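March, late morning

Back on the pop-up for the Vrabec songbook. Spread two is still the trouble. The moon comes up nicely for the first third of the opening and then it leans left and stays there, so poor old moon looks as if it's had a few. I've recut the V-fold with the angle 5 degrees wider and scored it on the other side of the card. Better! Still catches on the rooftops if you open it fast, and children do open things fast.

Ehsan Nouri rang from Flosstead about the words. They want all the verses of the lullaby in, including the one about the ferry, which means the pull-tab on the last page has to shrink or move to the bottom edge. I'd go for the bottom edge. I said I'd mock up both and he can pick.
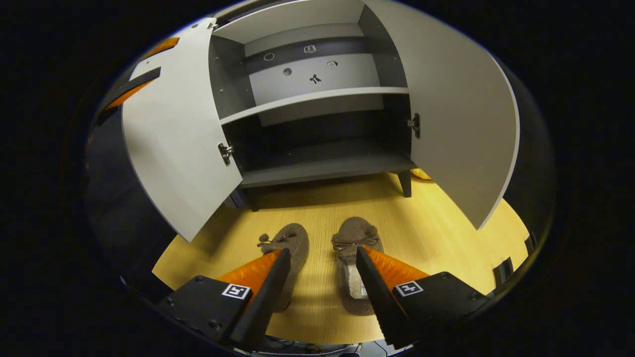 Glue next. The stuff from Gomura grabs too quickly for the little tabs – I get one go at it and then it's stuck crooked for ever. Tried the old white PVA on the same joint, clamped for 30 minutes, and opened and shut it 50 times. No lifting, slight curl on the paper side. Going with PVA for the dummies and we can argue about the real run later.

Peter Hrnčiar wants a dummy to take to Tramgate, where the singer's people will be looking at it (and, I hope, not opening it fast). He also asked if the sound chip is still on the cards. I'd rather not, the song is lovely and those chips make everything sound like a doorbell, but I've left a pocket in the back board in case I lose.

To do: rooftops down 2 mm, new tab, more of the heavy cream card.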